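Why Does Soda Fizz?

Put a bottle of soda on the table and leave it alone. It looks like any other drink, sitting there with its cap on, minding its own business. Now twist the cap. Psssst! Suddenly it has a lot to say.

All that noise comes from a gas called carbon dioxide. You have plenty of it yourself. You breathe it out all day long, including during math. Soda makers take the same kind of gas and squeeze it into cold, sweet water until it dissolves. Dissolving is what sugar does when you stir it into tea: it's still in there, but you can't see it anymore.

Gas doesn't much like being dissolved. Given the chance, it would rather float off and join the rest of the air. The cap keeps it where it is. In the little gap at the top of the bottle, gas is packed in tight and pushing down hard on the drink, and that push is called pressure. Open the cap and the pressure drops. The gas notices right away.
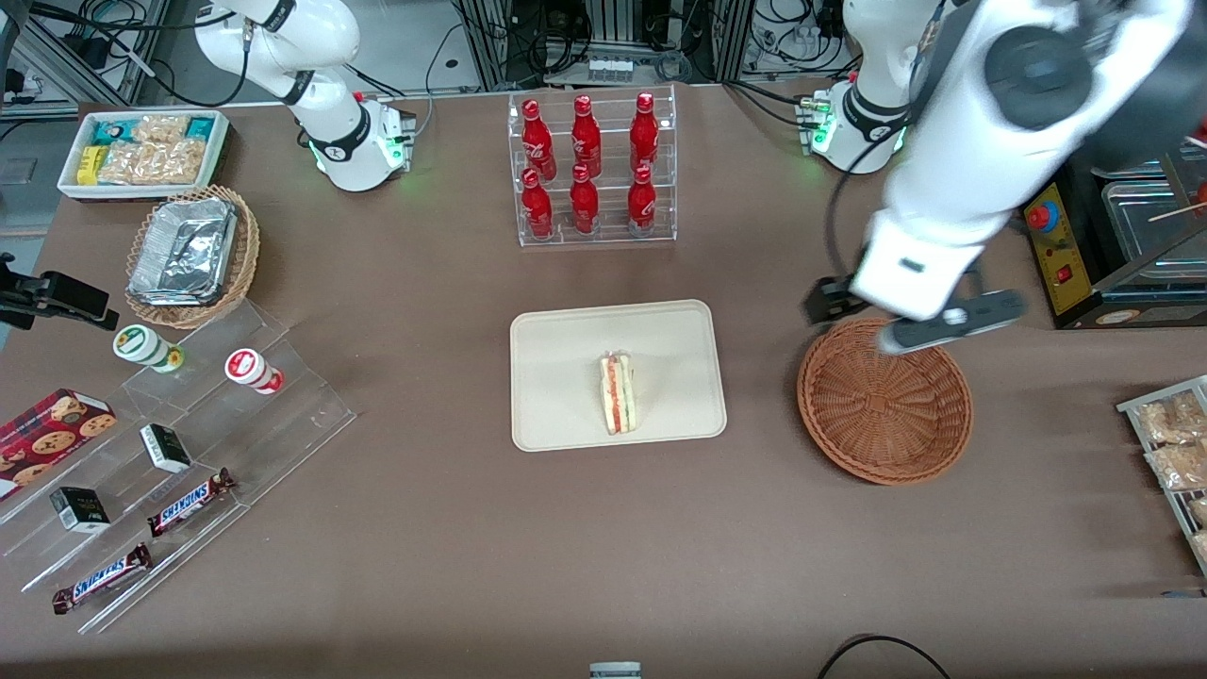

Photo: Amândio Caldeira / Wavbridge

Where do bubbles start?

Look closely at a glass of soda and you'll see that bubbles don't just pop up anywhere. They come in thin little strings, one after another, always from the same spots. Those spots are tiny scratches in the glass, or specks of dust, or a bit of fluff from the dish towel. A pocket of air gets trapped there, and gas from the drink keeps moving into it. When the bubble is big enough, it lets go and floats up. Then the next one starts growing.

So a very fizzy glass may be a slightly dusty glass. You can mention this to whoever does the dishes at your house, but I'd pick your moment.

Why does a shaken bottle go everywhere?

Shaking mixes gas from the gap at the top down into the drink as lots of tiny bubbles. Each one is a handy starting place for a bigger bubble. Take off the cap too soon and they all grow at once, rush for the exit and bring the soda with them. Your shirt is usually on the way.

The cure is dull but it works – put the bottle down and wait. The tiny bubbles drift back up to the top, and the bottle calms down. So, in time, does your dad.

Why is warm soda so sad?

Cold water is good at holding on to gas. Warm water is bad at it. Open a warm bottle and much of the fizz leaves in a hurry, so the drink goes flat sooner. Flat soda is just sugary water with a fancy color.

Try it yourself

You need 2 clear glasses, a bottle of cold sparkling water and a few raisins. Fill both glasses, then drop the raisins into one of them. They sink. Bubbles gather in their wrinkles and lift them like life jackets. At the top the bubbles pop, and down go the raisins again. They'll keep this up for quite a while, which is more exercise than most raisins get.

Watch the glass with no raisins too. Which one goes flat first? Write down your guess before you start, so you can't cheat later.

Words by Bernardo Sequeira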